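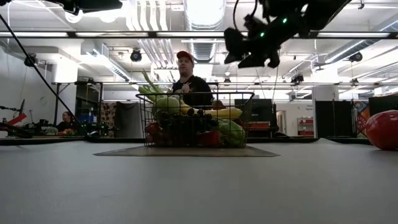 Kilura workspace, side camera: the wire basket packed with produce, gripper overhead.

Kilura: teleoperated grocery handling demonstrations

Welcome! Kilura is a set of robot demonstrations recorded by people steering an arm through everyday grocery jobs - taking fruit and vegetables out of a wire basket, putting them back, and moving them around a table. We started it because we wanted to see how far a policy could get on soft, lumpy, oddly shaped things if all it had to learn from was a patient human at the controls. Pretty far, we think, and we'd love for more people to try.

Version 6, February 23, 2018
Maintainer: Ivar Rønning, Ommont

What's inside

3000 episodes in total. 152 of them are held out for testing and live in the heldout folder. Please don't train on those.
69 distinct task prompts, such as "take the banana out of the basket" or "put the grapes on the mat." Prompts are plain typed sentences and some of them have typos. We left the typos in.

Each episode folder has:
side.mp4 - fixed side camera
joints.csv - joint positions, one row per control step
grip.csv - commanded and measured finger opening
prompt.txt - the sentence the operator was given
notes.txt - anything the operator wanted to say afterward (often blank, sometimes wonderful)

How the demonstrations were made

The operator holds a hand controller and the arm follows their wrist. Squeezing the trigger closes the gripper. Letting go of the side button freezes the arm, so you can shift your feet or rest your elbow and pick up where you left off. These pauses are still in the raw files. Run trim_pauses.py if you want them gone, but look at a few episodes first, because a pause right before a grasp is often where the operator was lining things up.

New operators did a practice session on the Caputo block set before touching any food. Grapes are by far the hardest item. Come in from above, close slowly, and lift the bunch straight up before moving sideways. Leafy things snag on the wires, and you'll find plenty of episodes with a second or third try. We kept them all! Recoveries are some of the most useful data here.

Getting started

python load_kilura.py --split train --show 1

This plays one episode with the gripper trace underneath. The loader also writes the Iremar format if you pass --export iremar.

Known problems

Timestamps in grip.csv lag the video by a frame or two in versions before 4.
People are visible in the background of the side view. Do not use the data to identify anyone.
Success labels were set by the operator and have not been double-checked.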